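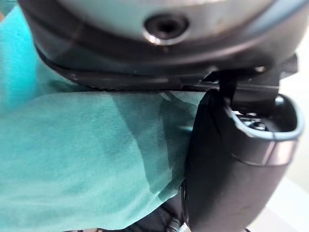
Mukham is a yarn company, and a pretty small one. We dye wool by hand in an old feed store on Wiegand Street, we sell it by the skein, and on class nights we shove the drying racks against the wall and teach people to knit socks. I'm Finn Böttcher, I started the thing, and I write all the words on this site, so you can blame me for the color names. I get my colors from everywhere (lichen, soup, other people's raincoats) and I'm a sucker for a quiet pairing. Take the pale gray up top with that thick dark band curving along under it, and the one bright sliver of light in the round hole. I could knit that tomorrow! Light gray body, charcoal ribbing, a single row of something silvery at the cuff. We have a gray called Dishwater that would do very nicely for the main part, and yes, I've been asked to rename it.

I learned to dye in my kitchen, badly. I had one stockpot, one wooden spoon and a library book that was mostly about curtains. My first batch was supposed to be a deep teal and came out the color of a hospital corridor, and my sister made a hat out of it anyway and wore it all winter. She still has the hat. By the next spring I'd bought a second pot, and by the November after that I was selling at the holiday market with a folding table and a cash box that wouldn't lock. I'd brought everything I had and went home with two skeins and a very cold nose, and that was when I started looking for a place with a proper drain in the floor.

The feed store had the drain. It also had a loft full of burlap sacks and a front door that you have to lift a little as you push. We've fixed the roof and the wiring and put in big sinks, but the door is the same. Lift and push. If you come to visit and think we're closed, try it again.

There are five of us these days. Two dye, one winds and labels, one packs and answers the email, and I do a bit of everything, plus the ordering, which I'm bad at, which is how we came to own so much turmeric. Everybody takes a turn teaching. Everybody also takes a turn at the lunch stove, and the rule there is that lunch pots and dye pots never, ever meet. The lunch pots are red and they live on the high shelf.

Our wool comes from Jandell, a spinning mill 43 miles up the valley. I drive up in the van and come back with it stuffed to the ceiling and smelling of sheep. They spin us three bases: a sock yarn with a bit of nylon in it, a round, bouncy worsted, and a single ply called Baltska that's soft as anything and that I would not recommend for socks, however much you love it (you'll be through the heel in a month, I've done it). Baltska is for scarves and baby things and for keeping in a bowl on the table so you can squeeze it on your way past.
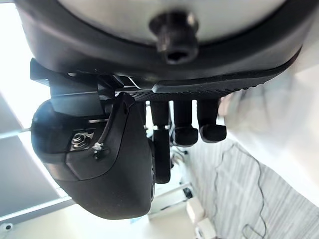 Gray on black, black on gray.

We keep 88 colors going year round. I used to make new ones whenever I felt like it and drop the old ones without telling a soul, and then a very patient customer wrote to me halfway through a blanket, needing one more skein of a green I'd made exactly once. I spent an entire evening trying to get that green back. Close, never right. She took the close one and put it on the side that goes against the wall. So now there's a recipe card for every color, with a snip of the finished yarn stapled to the corner, and if you're short a skein you can write to us with the name and the number on your label and we'll do our best to match it. Hand-dyed is hand-dyed, though, and two batches are cousins more than twins. If you're making a sweater, buy enough to finish it, and swap skeins every couple of rows so the changes blend in.

A good week for us is 700 skeins, dyed, rinsed, dried, twisted and out the door. In damp weather it's a lot fewer, and drying is the slow part. We hang everything in the loft where the sacks used to be, and in summer with both hatches open it's ready overnight. In winter we run a fan and grumble.

Classes are in the evening at 6:30, in the front room. Beginners start with a washcloth. I know everyone wants to start with a sweater, and I love that about everyone, but a washcloth forgives you and then it goes and washes your dishes. After that there's a hat class, then mittens, then the sock class, which fills up first. Needles and yarn are included and you keep both. Bring reading glasses if you use them, and wear a top you don't care about if you're doing one of the dye afternoons. We have aprons, but dye finds a sleeve.

People ask whether we'll do custom colors for weddings and choirs and so on, and we will, if you give us enough time and send something real for us to match: a ribbon, a bit of fabric, a paint chip. Photos on a phone are hard, because your phone and mine don't agree about blue.

We don't have a second shop and I don't want one. I like knowing which pot is on the stove. What I would like is a bigger sink, and maybe a shed out back for the turmeric. If you're in town, come in and wind a skein on the big winder by the window, kids especially love it, and the kettle is usually on after three. If you're far away, write and tell me what you're making. I read all of it, and I'm slow to answer but I do answer.

Finn

Home Shop Colors Classes About Us Visit Contact Cart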